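Workshop > Guides > Finishing wood

How to oil a wooden board without buying the whole shelf

The wood care aisle would like you to believe that a chopping board needs a cleaner, a conditioner, an oil, a wax and a special cloth. I have oiled boards for years and I remain unconvinced by most of it. You need one oil, one rag and more patience than the tin suggests.

Start with the oil. Food-safe mineral oil is cheap and does the job. Olive and sunflower oil are often recommended online, mostly by people who haven't smelt the board a few months later. Meveck sell a "board elixir" at a price I won't repeat, and when I tried it beside plain mineral oil on two halves of the same offcut I couldn't tell which was which. Neither could Brisa Barajas, who teaches the evening class and has a far better eye than mine.

Wash the board with hot water and a drop of washing-up liquid, then stand it on edge overnight. If it feels rough in the morning, sand it along the grain with 180 grit. Some guides say to go on up through three more grades. I did that once and could feel no difference after the first oiling.

Warm the oil if you must. I don't bother. Pour a small puddle in the middle, spread it with the rag and cover both faces and all the edges. The end grain drinks the most, so go back to it. Oiling only the top is asking for a board that cups.

Leave it overnight again and wipe off whatever is still sitting on the surface. A board that feels sticky has had too much, whatever Fellier's leaflet says about "building a protective layer". Give it a second coat the next day. A third is optional, and I suspect it mainly benefits the people selling oil.

How often should you repeat it? The old rule about once a day for a week, once a week for a month and so on sounds lovely, and I have yet to meet anyone who keeps to it. Sprinkle some water on instead. If it soaks in and leaves a dark patch, oil the board. If it beads, go and do something else.

Spread used rags out flat to dry, outdoors if possible. Mineral oil is fairly harmless in this respect but linseed isn't, and rags get mixed up.

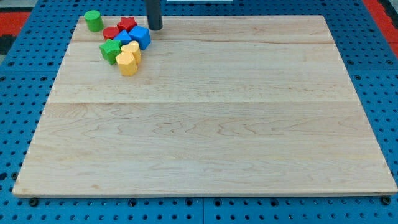 As for wax, I'd leave it off until you have lived with plain oil through a winter – it looks smart for a week and then the first hot pan finds it.

7 comments | 185 shares

Contact Wenceslao Ochoa | © Quezada Workshop Notes | Back to top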